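January 19, 2021

**Bench 4, the pale table, continued**

Cold in the shop again. Emese Bodnár has the good heater in the front room on the grounds that customers go there. I have the small one, which warms one ankle.

Picked up where I left off in November with the top. For anyone reading this who was spared the first part: the Gulyás table came in with a ring from a flowerpot, a patch of old wax and a long tacky streak that the owner described as "just polish." Whatever it was, it ate two packs of sandpaper before lunch.

Sanding log, such as it is:

- 90 grit over the tacky streak only. Clogged almost at once. Scraped it first, as I should have done, then went back over it.
- 90 over the rest, with the grain, where the grain could make up its mind.
- Next grit up by hand. Wrist now files complaints.
- Vacuumed, wiped with a dry rag, vacuumed what the rag left.

The flowerpot ring is gone. I looked for it from the door, from the stool and from a crouch I won't be repeating. The wax patch is also gone, or has at least stopped beading when I flick water on it.

Test pieces. I put two finishes on the offcut from under the apron, same wood, same sanding:

| Finish | Wait between coats | Verdict |
|---|---|---|
| Prolach, clear | 30 min | Dries fast, looks like nothing was done. Customer may ask what she paid for. |
| Flornulent, natural | 46 min | Nicer to the touch, turns everything the color of weak tea. |

The 46 is straight off the can. I would love to meet the person who tested 45 and found it wanting.

Emese prefers the Flornulent. She says a pale table in a room with north light ends up looking like a hospital tray, and some warmth would help it. I prefer the Prolach, on account of having spent the morning getting the thing pale. We agreed to ask the customer, who will say she trusts us, and then we'll be back at this paragraph.

The trouble is that the shop light is no help in deciding. The top goes bluish at one end and yellow at the other, and the color I like depends on where I put the stool. Rings are the best part of it either way. They stack up in long ovals on the left and straighten out toward the right, and any stain at all is going to make them louder.

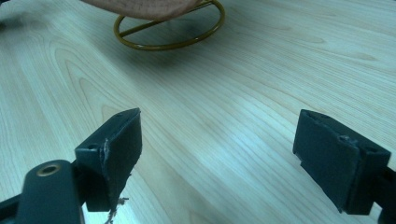

*Gulyás top, bare wood. Cooler light in the middle and to the right, warmer at lower left.*

Not touching it until there's an answer on color. Nobody is to put coffee on it, and that includes me.

To do:

- Call Mrs. Gulyás. Say "weak tea" in a more appealing way.
- Order sandpaper from Hulton. Last time they sent belts. Spell it out.
- Tighten the loose leg before finishing, since I'll forget after.
- Look at both test pieces by the front window in the morning.
- Negotiate for the good heater.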